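# Folding knits with a gripper in each hand: what I've picked up so far

I've been recording folding examples for the Posero laundry set since April, mostly sweaters and other knits, and I keep getting asked for my tips. So I finally typed them up! They're for anyone doing this at home with the hand-held grippers, on an ordinary bed, with ordinary laundry.

**Clear the bed, but don't go crazy.** Pull the comforter off and push the cushions up by the headboard. A plain fitted sheet makes a good work surface, because a sweater shows up well against it and there's no loose top layer to grab by mistake (I did that so many times in my first week). Smooth it out with your palm and get going. A few wrinkles are fine.

**Go over the knit with a lint roller if it bothers you.** I used to do it every time. Now I only do it if I'm going to wear the thing afterward. Fuzz doesn't hurt the recording, and real laundry has fuzz on it.

**Pinch a thick bit.** With T-shirts you can catch a single layer and it slides along nicely. Knits stretch, so a single layer turns into a long sad ear and the rest of the sweater stays where it was. Close on a seam or on a doubled-up part, then lift slowly. If it droops, let it droop for a second before you move the second hand in.

**Keep the second hand close.** This was my worst habit – I'd park my left gripper way out to the side while the right one did all the work, and then it had to come swooping in. The learner copies what you do, swooping included. Hover a few inches off the fabric and come in from the side.

**Mind the cable.** Let it hang down past your wrist, and check that you aren't kneeling on it. I run mine behind me and over a chair.

**Do the whole fold, even when it's ugly.** If a sleeve slips out, pick it up again and carry on. I used to stop and start over, and out of my first 129 recordings I threw away far too many that had a nice recovery in the middle. Those are the ones the Flamcombe people ask for now, so I could kick myself.

**Mix up the starting pile.** I do each garment 7 times and toss it differently every time: inside out, balled up, one arm tucked in, dropped from shoulder height. If you lay it flat at the start of every take, you'll end up with a very polite set of examples that won't help with a real basket of laundry.

**Take breaks.** Squeezing a trigger all evening is harder on the hand than it sounds! I stop after three garments, shake my hands out, and put away whatever I've folded so it doesn't creep back into the pile.

**Write the label right away.** Garment, color, how it started, anything odd. I tried doing a whole Wednesday's worth from memory once and had four green sweaters I couldn't tell apart.

I'm at 363 keepers now, and the knits are still slower than everything else in the hamper. Towels were a vacation by comparison. Next I want to try cardigans, buttons done up and buttons open, once I've found a few that can stand being picked up by the cuffs over and over.
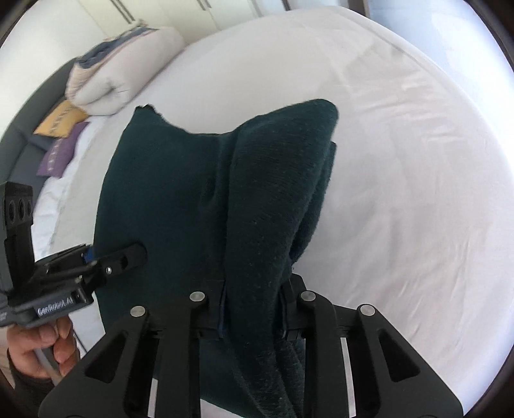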